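Ticket 412 — Snack assortment, missing insert and mixed-up packing
Opened by: Vivek Grewal
Assigned to: Umesh Kaushik, Grosto order support
Status: waiting on Grosto

Hi Umesh, me again! I got your note asking which parts of the Darnine assortment we still have on the table, so I went back and checked before anybody could start snacking (it was close).

What I tried so far: I matched the packing slip to the order, then tried fitting everything back into the outer carton the way your sheet shows. No luck. The lid bulges and I can't get it to shut, even with the cookies laid flat.

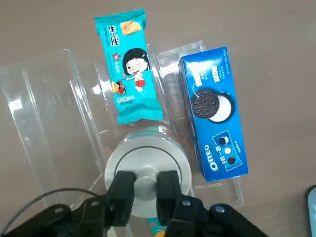

The inserts are my real question. Your sheet says the cookie carton gets its own tray and the biscuit pouches go in the deeper container, but I can't tell which piece is which once they're out. Is the clear tray partly under the Oreo box the right one for it, or does that go with the teal biscuit wrapper, the one with the winking cartoon girl? The bigger clear container on the left is the one I'd guess is for pouches — tell me if I've got them swapped.

Update, Tue 22 February: Tried it the other way around, with the big container in first. Better! The lid still sits up at one corner, though. Gautam in our office thinks we got the carton for the 300 set by mistake, and the November order did come in a taller one.

Could you send me the right carton size, plus 2 spare inserts? I'll leave everything out until I hear from you.

Vivek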